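Do you need to oil a table every month?

The Flallow leaflet says yes, and so does every blog that happens to sell oil. I have my doubts. Bulmont wants 80 dollars for a "care kit" that is a rag, a sponge and a small bottle. My grandmother wiped hers with dish soap and fed six kids off it.

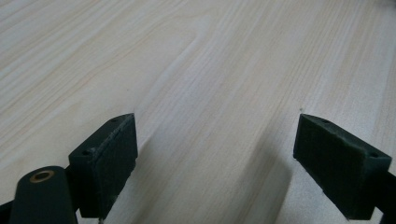
Then there's the warranty. Skip a month and they can turn you down, or so I read it. I asked the store how they'd know. Still waiting on that one, since Monday.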